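Left Hand, Right Hand
A short story

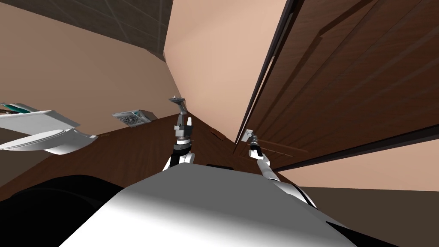
Oranuch Boonyarit had been promised that the job involved no heavy lifting, and this was true. In her first month at Zundik she lifted nothing at all. She sat in a swivel chair with a handle in each fist and a headset pressing on her ears, and she taught a robot that did not exist how to behave in a kitchen that did not exist either.

The robot was called Botar. It had two arms and, when she looked down, a pair of smooth white shoulders that she came to think of as hers. When she moved her left hand, its left gripper moved, a fraction late, like a husband who has been asked to do something. Every attempt was saved. The good ones went to something called training and the bad ones went to Prasert Thepsuriya, who watched them over his lunch.

"You're doing the counter again," he said.

"I'm doing the door. The counter was on the way."

The door was the task for August. It was a large, handsome wooden door, much nicer than the one on her flat, and the target was 400 clean openings. Oranuch had 32. Panya Somboon, at the next desk, had 275, and hummed.

She could open doors. She had opened one that morning with a bag of shopping in each hand and her keys in her teeth. But Botar had no elbows to speak of, and no hip, and the hip was what Oranuch had mainly been using. She would bring the right arm round, line up the gripper, hold her breath, and find that she had leaned. When she leaned, the whole kitchen leaned with her. The walls went over like the sides of a ferry and the ceiling slid off to the left.

"You're tipping," said Panya.

"I know I'm tipping."

"It's just that it learns the tipping."

This was the part that kept her awake. Pornthip Thepsuriya, who was Prasert's sister and ran the training side, had explained it on the first day with a biscuit in her hand. Botar would not learn what Oranuch meant. It would learn what she did. If she scratched her nose before every reach, then somewhere down the line a very expensive machine would pause in front of a cupboard and wave its gripper at its own head.

"It hasn't got a nose," Oranuch had said.

"No," said Pornthip. "That's what makes it look so odd."

So Oranuch tried to be a better person, at least from the shoulders down. She stopped hurrying. She stopped swearing, although the handles could not hear her. She practised at home on the bathroom door, standing very upright with her left arm held out of the way, until her mother asked whether she had hurt it.

By the second week she was up to 90-odd, and the customer came to look.

The customer was Hala Gaber, from a firm called Ackah, which wanted robots for serviced flats and had already paid for a good many lunches. She was small and polite and stood behind the swivel chairs with her handbag held in front of her. Prasert told her about the library of 3,000 demonstrations. He told her about quality. Then he asked Panya to show her the door.

Panya opened the door. It was perfect. He did it again and it was perfect in exactly the same way, down to the little lift of the wrist at the end.

"And now the robot by itself," said Prasert, and nodded to Pornthip, who pressed something.

On the big screen Botar raised its arms. It reached for the door without a wobble, stopped just short of it, and stood there. Then, slowly, the whole view began to tilt. The wall went over. The ceiling slid off to the left. Having leaned as far as it could, Botar gave the door a long, soft shove with its side, somewhere below the shoulder, and the door swung open.

Prasert made a noise into his collar.

"Whose is that?" said Pornthip, scrolling through something very fast. "Panya, is that one of yours?"

"I don't lean," said Panya, deeply hurt.

Oranuch studied her handles.

Hala Gaber had moved closer to the screen. "Can it do that with its hands full?" she asked.

Nobody spoke for a bit.

"Because they will be full," she went on. "Towels, mostly. Your other one is very nice, but it needs a free hand. I've got cleaners who open every door in the building with their backsides. I always assumed I'd have to give that up."

Prasert took his chin out of his collar. He said that the hip method — he called it the hip method, as though it had been on a slide somewhere — was still at an early stage. They were thinking of naming it the Zonduler. Pornthip looked at her brother the way she had probably looked at him when they were both under ten.

After the visitors' lunch there was a new task on the board. It said DOOR, HANDS FULL, and next to it was Oranuch's name. Panya had been put down to learn it from her.

He wheeled his chair over at three o'clock and sat with his back very straight and his handles held level.

"So what do I do?" he said.

"Well," said Oranuch, "have you got any shopping?"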